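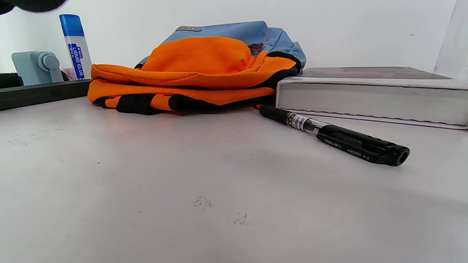

Será que a mochila se arruma sozinha?

Já ouviste alguém dizer que "uma mochila boa organiza tudo por ti"? Eu ouvi, e não acreditei. Uma mochila é um saco com alças. Quem decide onde vai a cola, onde vai o estojo e o que fica em casa és tu.

Mesmo assim, os anúncios insistem. A marca Furwood diz que as suas mochilas têm "arrumação inteligente". Fui ver o que isso queria dizer e eram bolsos. Bolsos são úteis, claro, mas uma bolsa que fecha bem faz quase o mesmo trabalho.

Vamos então desconfiar de algumas ideias, uma de cada vez.

"As coisas pesadas vão no fundo."

Toda a gente repete isto. É verdade? Mais ou menos. O que interessa mesmo é que as coisas pesadas fiquem encostadas às tuas costas. Se o livro grosso for do lado de fora, a mochila puxa-te para trás e tu inclinas-te para a frente para compensar. Experimenta das duas maneiras e dá uma volta ao corredor. Não precisas de acreditar em mim.

"A cola não verte, tem tampa."

Hum. A cola líquida é líquida, e uma tampa mal apertada é quase como tampa nenhuma. Pega no frasco, roda ou carrega na tampa até ao fim e depois guarda-o de pé. Se a mochila andar aos trambolhões no autocarro, o frasco vai acabar deitado na mesma, por isso convém metê-lo numa bolsa só dele. O Selim Gökçe, que tem uma papelaria, vende saquinhos "à prova de cola" da marca Dredel. Um saco de congelação dos que há na cozinha também serve.
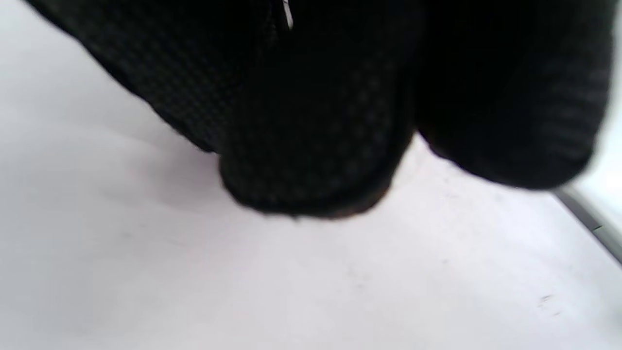

"Com luvas não se consegue arrumar nada."

Depende da luva. Uma luva grossa e lisa deixa fugir as coisas pequenas. Já uma luva com pontinhos de borracha agarra melhor, porque os pontinhos fazem atrito. Atrito é o nome que se dá àquela força que trava uma coisa quando ela tenta escorregar noutra. Faz o teste numa manhã fria de março: tenta tirar uma borracha do estojo com luvas de lã e depois sem elas. Vais sentir a diferença nos dedos, e a seguir vais sentir o frio.

"Quanto mais coisas levares, mais preparado estás."

Esta é a pior de todas. A Beril Dağdelen, professora na escola Çetinkaya, pediu aos alunos que pesassem o que traziam e não usavam. Numa só mochila apareceram 540 gramas de coisas esquecidas, entre pedras, tampas e um sumo vazio. É peso que se carrega para lá e para cá todos os dias sem ganhar nada com isso.
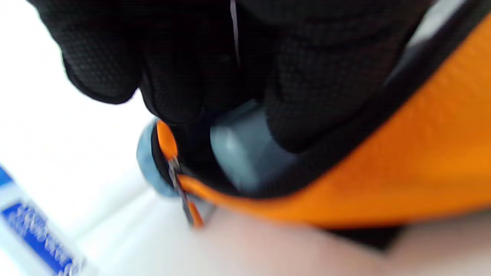 EXPERIMENTA TU

Precisas de: uma mochila, uma bolsa de tecido, as coisas que costumas levar e uma balança de cozinha.

Tira tudo para cima da mesa. Tudo mesmo, até o que está no bolso de que não gostas de falar.

Faz dois montes: o que usaste esta semana e o que não usaste. O segundo monte costuma ser maior do que se espera.

Põe as peças pequenas na bolsa. Abre-a bem com uma mão e enfia as coisas com a outra. As que têm formas esquisitas, redondas ou com pontas, vão primeiro, e as moles tapam os buracos.

Fecha a bolsa, mete-a na mochila e pesa-a. Escreve o número num papel e repete daqui a um mês.

Se o número tiver subido, já sabes que a mochila não se arrumou sozinha.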